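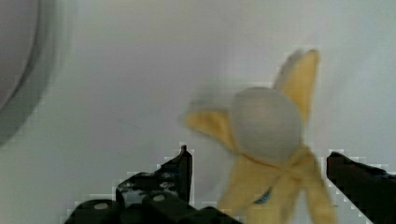

皮をむきかけたバナナ

印刷する | メールで送る

Fernex 舞台字幕システム 設置・操作ガイド
第6章 劇場での仕込みと字幕データの準備

この章では、ミュージカル、朗読劇、演奏会形式の上演で字幕を出すための設置手順と、字幕データの読み込みから本番前の確認までを扱います。電源工事と吊り込みの申請については第2章、字幕原稿の書き方については第4章を参照してください。

6.1 作業を始める前に

次のものを舞台袖またはオペレーター席にそろえます。

・制御ユニット本体と電源ケーブル
・表示パネル(上手用、下手用、または舞台上部用)
・パネル接続ケーブルと予備
・操作用キーボード
・字幕データを入れたメモリー
・最新の上演台本と歌詞の差し替え表

台本は演出部が使っている版と同じものを用意します。再演の作品では、初演時の歌詞と現在の歌詞が混ざっていることがあります。版の違いは読み込みの後では見つけにくいため、表紙の改訂記号を先に照合してください。

注意:制御ユニットの電源を入れたままパネル接続ケーブルを抜き差ししないでください。パネル側の入力回路が故障することがあります。

6.2 表示パネルの設置

1. 客席の最前列中央、最後列の両端、二階席の先頭に順に座り、パネルを置く予定の位置が見えることを確かめます。柱や手すりに隠れる席があれば、座席番号を控えておきます。

2. 袖パネルの場合は、スタンドを床に置き、脚を完全に開いてから固定ねじを締めます。俳優の出入り口と転換の通り道にはスタンドを置けません。舞台監督と動線を確認してください。

3. 上部パネルの場合は、吊り金具を二か所に取り付け、それぞれに落下防止ワイヤーを掛けます。バトンの昇降は劇場の担当者が行います。

4. パネルの向きを客席側に対して直角、つまり90度に合わせた後、袖パネルだけを少し内側に振ります。振りすぎると反対側の端の席から文字が読めなくなります。

5. パネル接続ケーブルを制御ユニットの「OUT A」につなぎます。二枚目は「OUT B」につなぎます。

6. ケーブルを床に沿わせ、養生テープで留めます。暗転中に人が通る箇所にはケーブルカバーをかぶせます。

警告:吊り込みの作業中はパネルの真下に入らないでください。バトンを動かすときは、舞台上の全員に声で知らせてから動かします。

6.3 字幕データの読み込み

1. 制御ユニットの電源を入れます。起動画面が消えて一覧画面に切り替わるまで、キーに触れないでください。

2. メモリーを前面の差し込み口に入れ、「読込」を押します。

3. 作品名を選び、「決定」を押します。

4. 画面右下に表示されるキュー数を、原稿の最終番号と比べます。たとえば原稿が249番で終わっていれば、表示も249になります。

5. 数が合わないときは「破棄」を押し、原稿ファイルの空行と重複した番号を調べてから読み込み直します。

6. 数が合ったら「保存」を押し、公演名を付けます。

補足:一作品に登録できる文字数の上限は、改行を除いて数えます。上限に近づくと一覧画面に黄色の印が付きます。付属の練習用データは3,098文字で、印は付きません。

補足:原稿作成ソフト Netness で作ったファイルはそのまま読み込めます。Trirnport 形式のファイルは、書き出しのときに「ルビなし」を選んでください。ルビを残したまま読み込むと、漢字の直後に読みがなが並んで表示されます。

6.4 歌のキューを合わせる

台詞の字幕は話し始めに合わせて出しますが、歌の字幕は前奏の長さや指揮者のテンポで出る時点が変わります。歌のキューは自動送りにせず、手動送りに設定してください。

1. 一覧画面で曲の先頭キューを選び、「送り方」を「手動」にします。

2. 同じ曲の最終キューまで範囲を指定し、設定を写します。

3. 稽古ピアノまたはオーケストラに合わせて一曲を通し、歌い出しの直前にスペースキーを押します。

4. 早すぎたキュー、遅すぎたキューに印を付けます。印は「M」キーで付き、もう一度押すと消えます。

5. 通し終わったら印のあるキューだけを表示し、台本の余白にきっかけとなる楽器や振付を書き込みます。

重唱の場面では、すべての歌詞を同時に出そうとすると行が足りなくなります。主旋律の歌詞を優先し、残りは繰り返しの部分で出します。どの声部を優先するかは、音楽監督の指示に従ってください。

アンコールや客席の拍手で繰り返しが入る曲には、曲の最終キューの後に空白キューを一つ置きます。繰り返しになったときは「戻り」を押し、登録した位置から送り直します。

注意:笑いをねらった台詞は、字幕が先に出ると俳優より早く客席が反応します。落ちの一行は独立したキューに分け、台詞と同時に送ってください。

6.5 明るさの調整

1. 本番と同じ照明で、最も暗い場面と最も明るい場面を一つずつ出してもらいます。

2. 暗い場面では、パネルの光が俳優の顔や背景幕に映らない明るさまで下げます。

3. 明るい場面では、最後列から文字が読める明るさまで上げます。

4. 二つの値をそれぞれ「暗」「明」に登録します。

5. 場面転換のキューに「暗」または「明」を割り当てます。

完全暗転の間は空白キューを使い、パネルを消灯します。明るさを最小にしただけでは、パネルの枠に沿って光が残ります。

6.6 本番前の確認

開場前に次の順で確認します。

1. 試験文字を出し、欠けている点や列がないことを見る。
2. 先頭キューと最終キューを一度ずつ出す。
3. 休憩の前後のキューを出し、幕の順番が正しいことを見る。
4. 代役が出る場合は、役名の表記に変更がないか確かめる。
5. 予備の制御ユニットに同じデータが入っていることを見る。
6. 先頭の空白キューに戻し、キーロックを掛ける。

キーロックは「ロック」キーの長押しで掛かり、同じ操作で外れます。開演の合図を受けてから外してください。

6.7 困ったとき

文字がまったく出ない
制御ユニットの電源を切り、OUT側のケーブルを差し直してから電源を入れます。直らないときは予備のケーブルに替えます。

片方のパネルだけ遅れる
Sulemana 中継器を使っている場合は、両方のパネルを同じ中継器につないでください。片方だけを直結すると表示にずれが出ます。

キューを一つ飛ばした
「戻り」を続けて押さず、次の切れ目で番号を入力して合わせます。客席に文字が逆順で流れるのを防げます。

俳優が台詞を飛ばした
空白キューに切り替え、台本で現在の箇所を見つけてから番号を入力します。

6.8 終演後

1. 空白キューを出し、客出しが終わるまで電源を切らずに待ちます。
2. 当日の印と修正を保存します。
3. 制御ユニット、パネルの順に電源を切ります。
4. 続けて公演がある場合、パネルには防じんカバーを掛けます。
5. 修正したキュー番号を引き継ぎ表に書きます。

2020年6月改訂

印刷する | メールで送る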